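Grīnberga Play Kitchen - progress report to Emham

Prepared by Yupin Ratanaporn
February 8, 2022

Hello all, and thank you again for the second payment, which came through in good time and went straight on tables and boxes. You asked for a plain account of how the play kitchen is getting on, so I've tried to keep it to the things themselves, with the money near the end. Shout if you want the receipts scanned again, as I know the first lot came out sideways.

What we've been doing

When I last wrote we had a room, a list and a lot of opinions. We now have a proper set of play food and kitchen bits that goes out on a table at the start of each session and goes back into boxes afterwards. It sounds simple and it took months! The hold-up was mostly deciding what to keep. We'd been given a huge amount of stuff, and plenty of it was cracked, sticky or missing its other half.

Farhad and I went through it all over two long afternoons. We kept 100 pieces in the end, and I'm pleased with that, as it leaves enough for four tables without anyone having to guard their peppers. The rejects went to the Claltness swap shelf, apart from the broken ones.

The steamer table is the one I'd most like you to see. It has the round bamboo steamer with its yellow rims, the matching lid, three little buns to go inside, and a few bits of fruit and veg to set out beside it. The pink checked cloth goes underneath, and we've put in some foam cubes as well, which the younger ones use for anything from tofu to bricks.

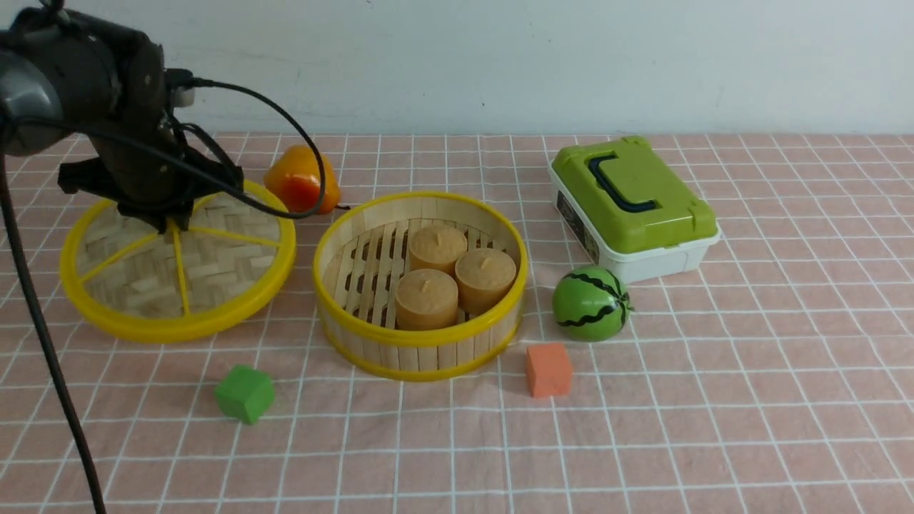

I'd budgeted for a plastic steamer and Kha talked me out of it. He was right. The bamboo one has a bit of weight to it and children handle it quite differently - they lift the lid off and put it down flat, and they take their time over the buns. It did cost more than the plastic one would have. I've moved that across from the crayons line, where we were well under.

The cloths

We had a false start here. The first cloths we bought were too thin and slid about every time somebody leaned over to reach something. Shamim found the checked ones at Umex and we bought one to try before getting the rest. They wipe down well enough and they stay where they're put, mostly. The squares have been handy in a way I hadn't planned for: Eglė does a setting-out game where the children put one thing on each square, then move it two squares along, then back again. She's asked for that game to be written up and I've promised to do it before Easter. The melon is the favourite playing piece, probably as it's the biggest.

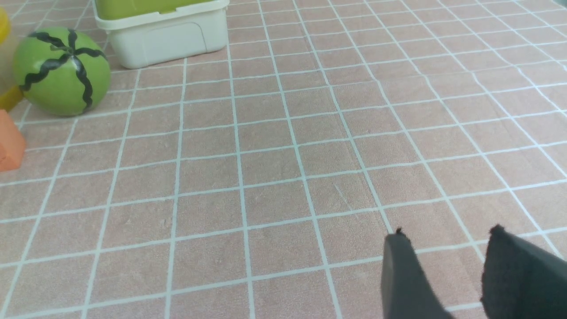 The toy watermelon on the checked cloth.

The melon has had its own adventures. It is round, as melons are, and it went under the radiator twice in the first week. I did look at getting a flat-bottomed one, but the children like this one very much and I'd rather buy a tray with a lip. That's in the spending plan below.

Boxes and putting away

This is where I think we've come on furthest. Last August it was taking 37 minutes to clear the four tables, which is silly when the whole session is an hour and a half. The trouble was that everything lived in two enormous crates and you had to empty one to find out what was in the other. We've changed to one small box per table with a lid that clips and a label on the front. Whatever is in the box goes on the table, and whatever is on the table goes back in the box. We haven't timed it since in any serious way (I'll do that for the next report) but the helpers are getting home earlier and I've stopped hearing complaints. 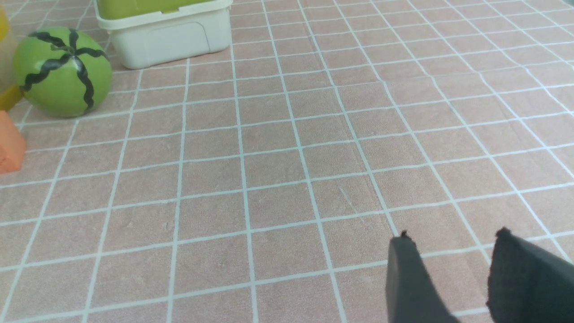 Grīnberga Community Rooms | Early Years and Play Team

The labels need another go. I printed them small to save paper and Farhad says he has to crouch to read them. Bigger type next time, and a drawing of the contents for the children who aren't reading yet. Shamim has offered to do the drawings. I've asked for fruit, veg, buns and cubes to start with, and we'll see how her patience holds.

One thing I'd do differently: I bought the boxes before measuring the cupboard. They fit, but only turned sideways, so you can't see the labels when the door's open. We're going to take out a shelf. 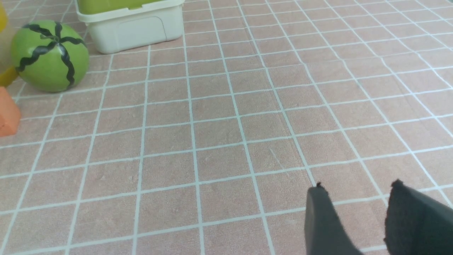
Reading time: 4 minutes

Money

The grant for this stage was 1,360 pounds and we've spent 926 of it. The biggest chunk was the folding tables, then the boxes, then the cloths and the steamer set. Nothing has gone over except the steamer, as above. The rest is set aside for the lipped tray, a spare cloth for each table, the new labels and the shelf work.

Still to do

- Take out the cupboard shelf and turn the boxes round (Kha)
- New labels with drawings (Shamim)
- Write up the squares game (me, with Eglė correcting me)
- Buy the tray and the spare cloths
- Time the putting away at three sessions and send you the results

Could you let me know if you're happy for any leftover money to go on a second steamer? There's a queue for the first one most mornings, and a bit of elbowing with it.

Yupin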